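Grosora Feedback Desk: one semester with a tool for commenting on student writing

I teach first-year writing at a small college, and English is my third language, so I read every comment I write two times before I send it. For this reason I was interested in a tool that promises to make commenting faster. Our department bought Grosora Feedback Desk for one year, and I used it from January to May in two sections, 40 students together.

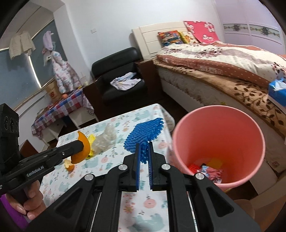

Before Grosora I used Jorel, and before Jorel I used paper and a green pen. I mention this so the reader knows what I compare with. Jorel is cheaper and simpler, but it only lets you write in the margin. Grosora wants to connect three things: the margin comments, the rubric, and the student's own revision plan.

Setting up

The first setup took me one long evening. You must enter your rubric line by line, and you cannot paste a table from a word processor. I tried it in two ways and both times the columns came in the wrong order. When the rubric is finally inside, you can copy it to other sections with one click. The help pages are written clearly, but some of the screenshots show an older menu.

The comment bank

You can save 60 comments in the bank on our plan. This sounded like plenty, and in February I was full. I had saved too many small ones about commas and citation format. In March I deleted most of those and kept the longer comments about claims, evidence and how a paragraph moves from one idea to the next. After that the bank was much more useful to me.

A saved comment can be changed before it is placed, and I recommend to always do this. My students noticed very quickly when two of them received the same sentence. One wrote in her reflection that my comment "felt like a stamp." She was right, and I was a little ashamed. Since then I add at least one line that names something from the draft.

The revision plan

This is the part I like best. After the student opens the comments, Grosora asks her to choose which ones she will work on and to write what she intends to do. I see the plan before I see the new draft. In the first assignment the plans were very short ("fix intro"). I then used 15 minutes of class to write one together on the board, with an old essay from a former student who gave permission, and the next plans were better. I would not say the tool taught them this, but it gave a place where the plan could be kept and found again.

What I miss is a way to answer the plan. I can only mark it as "seen." When a student plans something that will clearly harm the paper, I have to write an e-mail - and then the conversation is in two places.

Rubric scores

The scores are added automatically and you can hide the number until the revision is handed in. I hid it for every assignment except the last one. Several students asked me for the number anyway, which I understand, but I think the drafts improved when they read the words first. I have no proof for this.

There is one problem with weights. If you change the weight of a line after you have scored some papers, the old papers keep the old weight and there is no warning. I had one paper with 78 points that should have had more, and I found it only when the student came to my office hour. Please check this if you change anything in the middle of grading.

Speed and reliability

It was down one time, at 11 in the evening before a deadline, for perhaps an hour. On my old laptop long essays scroll slowly. On a tablet the margin is so narrow that I stopped trying.

I did not save much time in total. The first essay took me longer than with Jorel, the second took the same, and the third and fourth were somewhat faster.

Who should buy it

If your course is built on drafts and revision, I think Grosora is worth a trial semester. If you mostly give a grade and a short note at the end, Jorel is enough and you will be less annoyed. I will use Grosora again in the fall, with a shorter rubric and without the comma comments.

Good: revision plans, hidden scores, easy copying between sections
Less good: rubric entry, no reply to plans, weights change without warning, weak on tablets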